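Can a Robot Do the Washing-Up? (Well, Sort Of)

Robots in films can fly spaceships, win sword fights and argue with their owners. Robots in real life are still working on cups.

The Zista Tabletop Kit is a robot arm you can borrow for your school. It comes from a firm called Rurnitz, which packs it in a very large box and lends it out for six weeks at a time. Our reviewer, Fahad Cheema, tried it with a class of 17 pupils in October, and most of them wanted to know if it could do homework. It can't. It has no opinion on fractions at all.

What it has is an arm, a gripper and a small camera. The gripper is the robot's hand, although "hand" is a bit generous. You have five fingers on yours. Zista has two, and they don't bend in the middle. They slide together to pinch something and slide apart to let it go, like a crab that has been told to be careful.

The camera sits close to the gripper, so the robot looks at the table from above its own fingertips. Try picking up your breakfast with your nose almost in the bowl and you will have the general idea.

Two cups, as Zista's camera sees them:

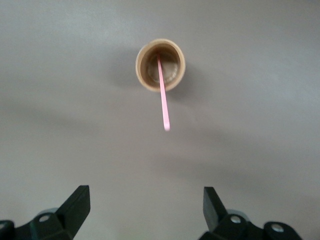
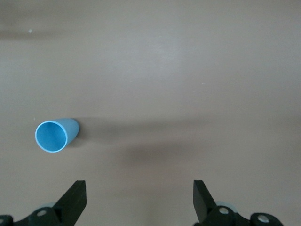 You learned to pick up a cup before you could talk, so you have probably forgotten how tricky it is. First you have to find the thing. Then you have to work out which way up it is, because a cup on its side needs a different sort of grab from one that is standing. Squeeze a paper cup too hard and it crumples. Squeeze too gently and it stays where it was, looking smug.

Shadows are a nuisance too. You know that a dark patch on a table isn't something you can drink out of. A robot has to learn that, and it learns by practice. The booklet in the box suggests 2000 tries for each new job, which makes piano lessons sound quite relaxing.

The practice is where your class comes in. You steer the arm with a pair of handles, and the kit remembers how you moved. Later it has a go by itself. If you steer like somebody wearing oven gloves, it will copy that as well.

Is it any good? Fahad liked the handles and the big red stop button, which everybody wanted to press. He was less keen on the booklet, which uses the word "calibrate" on nearly every page and explains it on the last one. (It means checking that the robot's measurements are right.)

Would it tidy your bedroom? Please be kind. It has only just met cups.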